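Home Projects Essays Notes Archive Contact

Build the slow robot first

I want to make a case for the kind of robot that doesn't move anything. Atau, which is what we call ours, has no wheels of its own, no arm, nothing that spins. It's a camera, a small computer and a lunchbox full of wiring, and its entire job is to look at a road and say where the lane is. It says so by lighting one of three lamps on a panel that sits on my workbench: left, middle, right. That's the whole act. I have been more excited about those three lamps than about anything I've built in years, and I've built a boat!

My position, stated early so you can argue with it: people who get into robotics at home should spend their first long stretch on perception, with no motors attached, and they should do it on real, ordinary, badly lit outdoor footage. I know how dull that sounds next to a walking thing with legs. I still think it's the better way in, and more fun than it gets credit for.

The usual route goes the other way. You buy a kit with a chassis and four wheels, you follow the instructions, and by dinner it's following a strip of black tape on the kitchen floor. Great evening. I've done it, and I'd do it again with any kid who asked. But the tape was chosen for the robot. The floor was chosen for the tape. You drew the curtains. All the hard stuff got settled before you switched it on, and you come away thinking the hard stuff was the wheels.

Then you point a camera at a street. The sun is sitting in one corner of the windshield and everything under it goes pale and soft. A tree drops a dark band across both lanes and your line finder, which you were so proud of, decides that the band is the most important line in the world. The paint on the center dashes is fine up close, and then it's a few pixels, and then it's gone. The dashboard shows up in the glass, laid over the asphalt like a second, see-through road. I remember watching Atau's first full run on the bench with Flurina Zwahlen, who shares the corner bench at Galanis with me, and the lamps flickering so hard between left and right that she put her coffee down and started clapping along. We had spent two evenings on the enclosure. We had spent maybe twenty minutes thinking about shade.
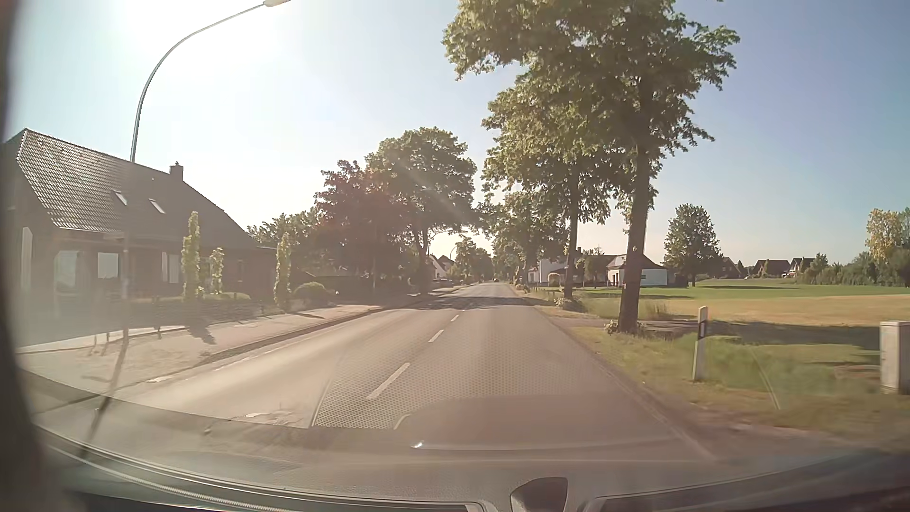 So we did what I now tell everyone to do, and labeled by hand. I marked 416 stills myself, dragging little points along the center dashes and the edge lines, and Flurina checked them, and we fought (nicely) over a good number. Does a lane edge exist where you can't see it but you know perfectly well it's there? She says mark it. I said no for weeks and then came around, since a driver plainly behaves as though it exists. Is a faint edge line beside the grass still a line when you only believe in it because you saw the stretch before it? You would never have that conversation over black tape. It's a conversation about what seeing is, held over a sticky workbench next to somebody's half-stripped lathe, and I loved every minute.

Labeling is where I'd put a beginner on day one. People treat it as the chore you get through before the real work, and I think they've got that upside down. After a couple of hundred stills you start noticing things on your own drives: how a hedge throws a ragged shadow and a house throws a straight one, how lamp posts lay thin dark stripes across the pavement that look far too much like paint if paint were black, how two lanes of the same asphalt can be different colors because of the angle of the light. You can't write a decent rule, or choose a decent set of training pictures, for things you haven't noticed.

There's a fair objection, and Athina Lazaridis makes it better than I can. She runs the evening robotics group out of the same building and she has watched many more newcomers than I have. Her view is that motion is what hooks people. A thing that rolls across the floor earns you another month of patience, and a panel with three lamps earns you a polite nod. She's right that my visitors nod politely. She also points out that perception work can go on forever, that you can always find one more strange shadow, and that a machine which has to act will force you to decide when good enough is good enough. I have no full answer to that last part. We've been at this since December and Atau still isn't connected to anything that could steer so much as a toy.

But I'd put two things back to her. The first is that a motorless build is cheap to be wrong with. When Atau gets the lane wrong, a lamp lights up and we laugh and write down the file number. I've changed my mind about the whole approach three times, and each time cost me an evening. The panel cost less than 40 dollars in parts, most of which were already in a drawer. Nothing got crunched. I think that freedom to be wrong is what keeps a hobbyist going in month five, once the rolling-across-the-floor glow has faded.

The second is safety, and here I get stubborn. Anything homemade that looks at roads should stay a passenger. Ours records on the drive and does all of its thinking later, indoors, with the car parked and the keys on a hook. There's no screen up front to glance at. I've seen builds online that hook a weekend's worth of code to a real steering system, and I wish their makers would label 500 stills first and then ask themselves again whether they want to.

A few practical things, for anyone I've tempted. Keep your reading in one place; we use Zotero, and Flurina's tags are far tidier than mine. Drive the same road many times before you go looking for new ones. Ours is the long straight stretch out toward Batarus, and I could happily spend another year on it, low sun and high sun and wet and dry. Save the footage you're tempted to delete, the glary stuff especially. Clean the inside of the windshield, then accept that the reflections will be there anyway. And hold back a pile of stills that the program never trains on. I keep mine in a folder called DO NOT, and I've only broken into it once.

As of last week the lamps hold steady through the first big patch of shade. They still lose their heads at the second one, where the trees close in from both sides and the far dashes melt together. I have an idea about that involving the edge line on the right, and Flurina has a completely different idea, and we've agreed to build both and see whose lamp flickers less.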